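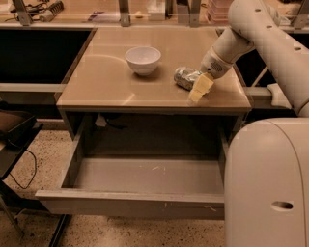
Most sleep trackers want to know when you went to bed and when you got up. Anju Prajapati wants to know what happened at ten past three, when you woke up soaked through and had to find a dry T-shirt.

Prajapati leads the night symptoms study at the Sisodia Center, where her team has been looking at how hot flashes disturb sleep in the years leading up to menopause. The work follows 1731 women between the ages of 42 and 57, all of whom kept a nightly diary on their phones and wore a small skin temperature sensor on the wrist. The first set of results came out in July, and she is still visibly thrilled to be talking about it.

"I have been staring at these nights for so long that I dream in graphs," she says, laughing. "But they're wonderful graphs! Every one of them is a person trying to get some sleep."

The question behind the study sounds simple. Do women wake up because they are having a hot flash, or does the waking come first? For years the usual assumption was that the heat did the waking. Prajapati had her doubts, mostly from listening to patients during her training. "They would tell me, 'I wake up, I lie there for a moment, I think I'm fine, and then it comes.' I heard that so many times that I started writing it down in the back of my notebook."

The sensor readings gave her something better than a notebook. In a good share of the recorded nights, movement and a change in pulse showed up before the skin temperature rose. In others it was the reverse, and many women had both patterns in the same week. Prajapati is careful here. The study shows the order in which things were picked up at the wrist, she says, and the wrist is a long way from the brain.

"I can't tell you what caused what. I'd love to! What I can tell you is that there isn't one typical bad night, and if we treat everybody as though there is, some women are going to get advice that does nothing for them."

She gives the bedroom fan as a case in point. Cooling the room is standard advice, and for plenty of people in the study it went along with longer stretches of sleep. For a smaller group it made no difference that the team could find. Those women tended to be the ones whose wakings came first, and Prajapati would like to see whether they do better with approaches aimed at insomnia, such as talking therapy built around sleep habits.

The diary app, called Drasport, was put together in-house with a very small budget. The first version asked so many questions that testers gave up on it within days. "It was terrible," Prajapati says cheerfully. "You're lying there at four in the morning and this thing wants you to rate your mood on a sliding scale. One tester wrote in the comment box, 'My mood is that I want to throw you out the window.' We kept that comment on the wall." The version used in the study has a single large button for the night and leaves everything else until after breakfast.

People stuck with it. Some added notes that no one had asked for, about snoring dogs, new pillows, arguments, a grandchild's cold. A colleague suggested clearing these out of the data to save space, and Prajapati refused. She has read 2284 of them so far and plans to finish the rest over the winter.

"That's where you learn what to ask next," she says. "So many of them wrote about work. They weren't upset about being hot, exactly, they were worried about the meeting in the morning and whether they'd lose a word halfway through a sentence. We didn't have a question on that. We do now."

The next stage is already being set up with a clinic in Giseseck, where 161 women have agreed to wear the sensor for a full year. It will include shift workers, who were left out the first time because their sleep hours were too hard to compare. Prajapati calls that the part of the first study she is least happy with. Nurses and warehouse staff wrote to ask why they couldn't join, and she answered each of them herself.

I ask what she would say to someone reading this who is up every night and has put off seeing a doctor. She doesn't hesitate.

"Go, and take a week of notes with you. Paper is fine, you don't need an app. Put down when you woke, what you noticed first, and how long it took to get back to sleep. And if somebody tells you it's just your age, ask them what they suggest you do about it, and stay in the chair until they answer."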